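Who Checks How the Town's Money Is Spent?

When people in Jiltham pay their taxes, some of the money goes to the town. The town uses it to fix roads, run the library and pay the people who work there. But who makes sure it is spent the right way?

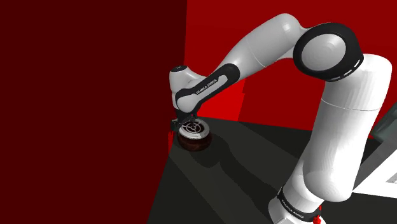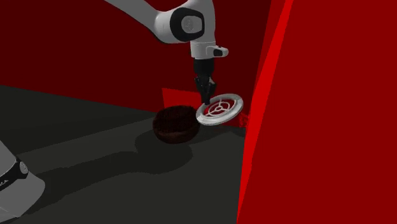
That job belongs to an auditor. An auditor is a person who looks through bills, receipts and bank records and checks that they match. Jiltham's auditor is Drita Mujić. She does not work for the mayor, so the mayor can't tell her what to write.

Last year she read 774 receipts. One was for a hotel in Bendport that cost $304 for one night. The town's rule says a trip has to be for town business, so she asked for the reason. The council member, Stojan Obradović, showed her a letter about a meeting on bridges. The trip was allowed.

What if the answer is not good enough? Then the auditor writes it in her report. The person may have to pay the money back. If it looks like someone broke the law, the report goes to the police or a court.

The report is public - this means anyone can read it, even kids. In Jiltham you can ask for a copy at the front desk of the town hall. There is also a meeting in September where the nine council members answer questions about it out loud.

Words to know

Audit: a careful check of money records.
Public money: money that comes from taxes and belongs to everyone in the town.
Receipt: a paper that shows what was bought and what it cost.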